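Lint, Fuzz and the Black Clothes Problem

By Emiliano Valdebenito

Everyone owns more black clothing than they think, and all of it is a magnet. Buy a black shirt and by the weekend it has collected a full history of your sofa, your towels and whatever sleeps at your feet.

Start with the sorting. New towels are the worst offenders, so give them their first three washes alone, like a relative with a cold. Fleece and flannel go together. They deserve each other. Black cotton goes with black cotton, inside out, in cool water, with the drum no more than two-thirds full. A packed drum can't rinse properly, and the fuzz just moves from sleeve to sleeve.

Check pockets. You know this. You will still wash a tissue before January is out. When it happens, don't try to rewash the load wet. Dry everything on low for ten minutes, take it outside, shake it hard, and apologize to the neighbors.

Clean the lint screen every load, and once a month wash it with dish soap and an old toothbrush. Dryer sheets leave a film on the mesh that you can't see until you run water over it and the water sits there like a puddle. Mine held a puddle for six years.

For removing what's already there:

Damp rubber glove. Put it on, wet it, shake it off, and stroke in one direction only. Best thing on this page, and it costs nothing if you already hate washing dishes.

Packing tape wrapped around the hand, sticky side out. Fine for a collar. For a whole coat you'll need 34 strips and a free evening.

Sticky rollers. They work, and you will never find the end of the sheet.

Fabric shaver. Good on pills, bad on loose knits. Keep the cloth flat and don't press.

Then there's the question of where to put the clean stuff. I fold on top of whatever blanket is nearest, which is a poor habit if the blanket sheds. Run the glove over it first, or spread a cotton sheet.
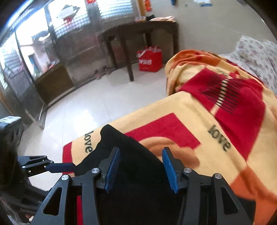 Black cloth on a bright blanket, near the windows.

Daylight is the real test. A black shirt that looks spotless under a bedroom bulb at 6 a.m. can look like a dog bed by the bus stop, so do the last check by a window.

Wool coats get a brush, never the tape. Brush downward, hang them with space on either side, and keep them away from the angora sweater.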